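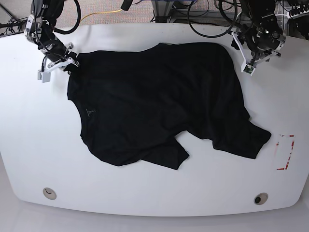

学生双臂叠衣项目进入第二阶段 训练数据采集完成

1/21/20

德伦布里奇(Drurnumbridge)技术学院机器人社团的双臂叠衣项目已结束第一阶段工作。项目组共录制遥操作示范1,081条,经筛选保留600条,用于训练T恤折叠策略。第二阶段将转入自主执行测试,并为春季学期末的校际柔性物体操作赛做准备。

项目代号Zodby,由7名本科生和4名硕士生组成,指导教师为阿努姆·塞蒂(Anum Sethi),学生负责人为机电方向硕士二年级的诺西福·马胡贝拉(Nosipho Makhubela)。项目去年12月在社团内部立项,使用学院现有的实验台和机械臂,新增经费主要用于夹爪零件和线缆更换。

任务定义

参赛任务要求双臂系统在白色台面上处理一件短袖T恤。衣物初始状态不固定,可能正面朝上,也可能局部翻折或起皱。系统须先将衣物展平,再折叠成矩形,最后移至指定放置区。规则不允许在衣物上粘贴标记,也不允许操作者在计时开始后接触台面。

项目组把任务拆为四段:定位与抓取、展平、折叠、放置。前两段目前占去大部分调试时间。马胡贝拉在阶段报告中写道,折叠动作本身的轨迹比较规则,难点在于抓取点的选择。肩部和下摆转角处的布料层数不同,夹爪闭合后夹住的是一层还是两层,直接决定展平能否继续。

黑色T恤被列为单独的测试类别。深色布料上的褶皱对比度低,领口、袖口与衣身之间的边界在图像中不易区分,早期的分割模型经常把袖子判为衣身的一部分。项目组为此调整了曝光参数,并在训练集中提高了深色衣物的比例。白色台面与黑色衣物之间的外轮廓容易提取,内部结构仍主要依靠褶皱处的亮度变化来推断。

硬件

夹爪采用平行开合结构,以白色支架为主体。左臂夹爪的一根手指上装有一块小型绿色电路板。指端形状改过三版:第一版端面过厚,无法从台面与布料之间切入;第二版减薄后刚度不足,夹持时指端外张;现行版本在两者之间取了折中尺寸,并在内侧加了一层防滑材料。

线缆管理是第一阶段返工最多的部分。机械臂关节外侧的走线在大角度转动时会被拉紧,曾两次造成接头松脱。项目组重新分配了各关节处的余量,并在控制程序中对腕部转角加了软限位。塞蒂要求每次采集前执行一次全行程空载检查,检查记录与当次数据一并存档。

双臂之间的碰撞规避采用简化几何模型。每个连杆以胶囊体近似,最小间距低于阈值时,从动一侧暂停,主动一侧完成当前动作段后再恢复。该方案偏保守,在衣物中部进行交叉抓取时会增加等待时间。项目组暂不打算更换,理由是比赛计分中碰撞的扣分高于超时。

数据采集与筛选

示范数据由经过培训的社员以主从遥操作方式录制。每条数据包含多路图像、双臂关节角、夹爪开度和时间戳。操作者须按统一规程完成动作:一侧夹爪先夹持肩部附近的布料,另一侧夹爪保持张开,移动到对侧边缘上方后再下探。规程还规定,任何一侧在未夹紧时不得横向拖动衣物。

筛选分两步。第一步由脚本剔除丢帧、时间戳错位和关节超限的记录;第二步由两名社员独立审看,对动作停顿过长、抓取失败后反复重试或最终形状不合格的记录作出标注。两人意见不一致时,由负责人裁定。被剔除的记录没有删除,其中抓取失败的部分另行归档,准备用于训练失败检测模块。

视觉与策略模型的训练在学院计算节点上进行。数据标注工具由布热佐夫斯卡(Brzozowska)工作室提供,该工作室由学院往届毕业生创办,本学期对社团免收使用费。控制端的中间件沿用社团自编的Oltico框架,此前用于抓取硬质零件的分拣课题,此次增加了双臂同步和夹爪状态反馈两个模块。

目前的问题

阶段报告列出了若干未解决的问题。其一,夹爪接近台面时的高度误差仍偏大,指端过低会顶住台面触发保护停机,过高则夹不到布料。项目组正在比较两种办法:一是在采集前对台面做多点标定,二是利用电机电流判断触碰。后者无需增加传感器,但在低速段信噪比较差。

其二,袖子在展平过程中容易卷入衣身下方。现有策略只在俯视图像中判断轮廓,对被压住的布料没有表示。社员提出在展平前增加一次提起动作,利用重力让袖子垂下,再放回台面。该动作对双臂同步的要求较高,放下时两侧速度不一致会产生新的斜向褶皱。

其三,不同面料之间的迁移效果不稳定。以棉质T恤训练的策略用于较薄的混纺面料时,抓取阶段表现接近,折叠阶段的偏差明显增大。项目组计划在第二阶段补录薄型面料的示范,数量待定。

后续安排

第二阶段的自主测试先在固定初始姿态下进行,随后逐步放开衣物的位置和朝向。每轮测试使用同一套评分表,记录各段用时、抓取次数、人工干预次数和最终折叠尺寸偏差。干预的判定标准已写入测试规程:操作者按下暂停键即计为一次,不论其后是否移动衣物。

参赛名单将在校内测试后确定。塞蒂表示,赛场上允许进入操作区的人数有限,名单会优先考虑熟悉标定流程和急停处置的社员,负责数据和模型的社员可在场外提供支持。

社团同时开放两个本科课程设计题目,分别为基于电机电流的触碰检测和夹爪指端结构优化。选题学生须先完成实验室安全培训,并能独立执行机械臂上电、回零和断电流程。题目说明和设备手册可在社团办公室查阅,报名表交马胡贝拉处。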